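Policy training: success rate falls when the number of buns in the steamer changes
Wirnov Community Help > Imitation Learning > Evaluation and Results

skurnotetti_lab
Posted in February

Our group is attempting to reproduce the bimanual food transfer result published with the Kakilitz method. The task requires the robot to move steamed buns from a steamer basket to a plate. We collected 254 demonstrations by teleoperation, removed those with operator errors, and trained on the remaining 200. Both arms are recorded, although the right arm performs most of the picking.

With a single bun in the basket, the trained policy completes 84 percent of trials. With 4 buns, performance drops sharply. The gripper comes down between two buns and closes on neither, or it hesitates over the basket until the trial times out. The original report states that the method handles multiple identical objects without additional labels. We have used the published settings for the action chunk length and learning rate. The camera position has not been changed since collection began.

The layout for the multiple-bun condition is as follows, with the buns in the basket and the plate to the right of the steamer. 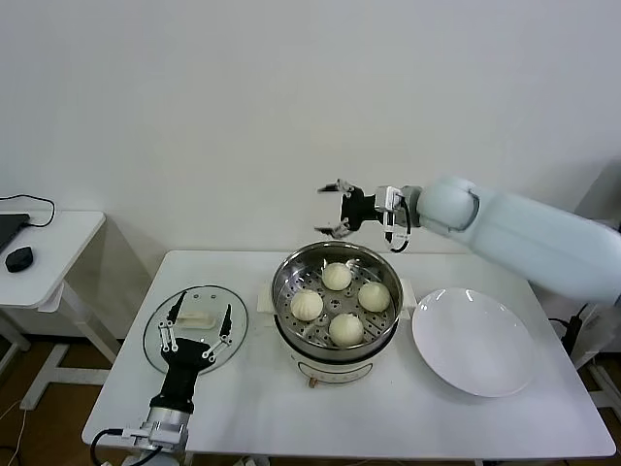 Page last changed: February, 4:10 p.m.

We would appreciate guidance on whether this is a known limitation of the method or a fault in our data. We are able to collect further demonstrations if necessary.

kordestani_support

The behavior you report is consistent with averaging over several valid targets. When the buns are alike and spaced evenly, the demonstrations contain more than one correct first action for nearly the same observation. A policy trained with a plain regression loss will tend to produce a motion that lies between them.

Please confirm which action head you are using. The Kakilitz release includes two, and the default in the configuration file is the regression head. The multiple-object results were obtained with the diffusion head, a point that appears only in the appendix. Changing the head requires retraining from the beginning; the existing checkpoint cannot be converted.

We also recommend that you review the picking order in your demonstrations. If each operator selected buns freely, adopt a fixed order — for example, farthest from the plate first — and collect a new set under that rule. A fixed order often improves results even with the regression head. Report the two changes separately, or it will not be possible to say which of them was responsible.

Lastly, please state how many of the 200 retained demonstrations began with a full basket. If most began with one bun, the comparison in your post is largely a test of generalization.

wirnov_user_84

We had the same problem with dumplings. Lowering the learning rate did not help. Switching the head did, although training took much longer. Also check your gripper calibration.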